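쿠키 설정: 이 사이트는 서비스 제공과 통계 분석을 위해 쿠키를 사용합니다. 계속 이용하시면 쿠키 사용에 동의하는 것으로 간주합니다. [동의] [설정]

1/ 6월에 있었던 그리퍼 파지력 이상 건 정리. 셀 이름은 Moratside, 작업은 바구니 피킹. 결론부터 쓰면 하드웨어 고장은 없었고 파라미터 파일 문제였다.

2/ 증상. 두 손가락 평행 그리퍼가 물체를 잡은 뒤 닫힘 명령을 해제하지 않음. 컨트롤러에는 "파지 완료"로 올라오는데 모터 전류는 유지 전류로 내려가지 않고 폐합 전류 그대로 남는다. 알람 없음.

3/ 처음 발견한 사람은 Lizelle Van Wyk. 오후 시험에서 과일 모형 표면에 눌린 자국이 남아 있었다고 기록했다. 비전 쪽 로그는 전부 정상이라 다들 손가락 패드 마모를 먼저 의심했다. 나도 그랬다.

4/ 패드 교체 후 재시험. 증상 동일. 손가락 정렬도 다시 잡았으나 변화 없음. 이 단계에서 반나절을 썼다.

5/ 다음은 물체 쪽. 단단한 상자류는 과한 힘으로 잡아도 겉으로 표가 잘 안 난다. 꼭지처럼 가는 부위를 잡을 때가 문제다. 접촉 면적이 작아서 같은 힘이라도 국부 압력이 올라간다.
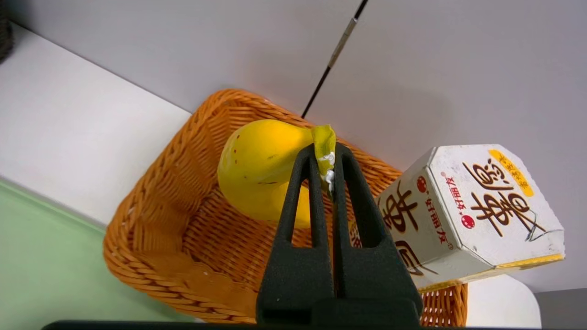
6/ 로그를 파지 단위로 잘라서 다시 봤다. 총 1,258회 중 유지 전류 전환이 누락된 것이 14회. 비율만 보면 작은데, 전부 손가락 간격이 좁은 상태에서 끝난 파지였다.

7/ 원인. 전환 조건이 "속도 0 그리고 간격이 하한값 이상"으로 묶여 있었다. 하한값은 빈손 판정용으로 넣은 값이다. 가는 물체를 잡으면 간격이 하한 아래로 떨어지고, 전환 조건이 성립하지 않는다. 그런데 파지 완료 플래그는 전류만 보고 올라간다. 두 판정의 기준이 서로 달랐다.

8/ 하한값이 언제 바뀌었는지도 확인. Arvid Nordin이 이력을 뒤져서 Jurkcombe 셀의 설정 파일을 복사해 온 시점을 찾았다. 그쪽은 굵은 물체만 다뤄서 값이 크게 잡혀 있다. 복사할 때 검토 항목에 그리퍼 섹션이 빠져 있었다.

9/ 조치 2건. (a) 빈손 판정과 유지 전류 전환을 분리. (b) 폐합 전류가 제한 시간을 넘기면 무조건 유지 전류로 내리고 경고를 올림. 펌웨어는 건드리지 않았다.

10/ 안전 관점에서는 (b)가 더 중요하다고 본다. 알람 없이 최대 힘으로 물고 있는 그리퍼 옆에서 사람이 물체를 손으로 빼려 할 수 있다. 다친 사람은 없지만 아차사고로 등록했다. Ruan Buthelezi가 작업 절차서에 "물체 제거 전 그리퍼 전원 차단 확인"을 추가.

11/ 수정 후 반복 시험 1,000회, 전환 누락 0회. 가는 물체 비중을 일부러 높였다. 다만 시험은 한 대로만 했고, 나머지 셀은 적용 대기 중.

12/ 남은 것. 손가락에 힘 센서가 없어서 실제 파지력은 여전히 전류로 추정한다. 마찰이 변하면 추정도 틀어진다. 외부 로드셀로 보정 곡선을 다시 뜰 예정이고, 지그는 Ilídio Nogueira가 설계 중.

13/ 같은 구조로 조건을 묶어 쓰는 분은 간격 하한값부터 확인해 보시길. 로그에 전류 파형이 없으면 안 보이는 문제다. 보정 결과는 이 스레드에 이어서 올림.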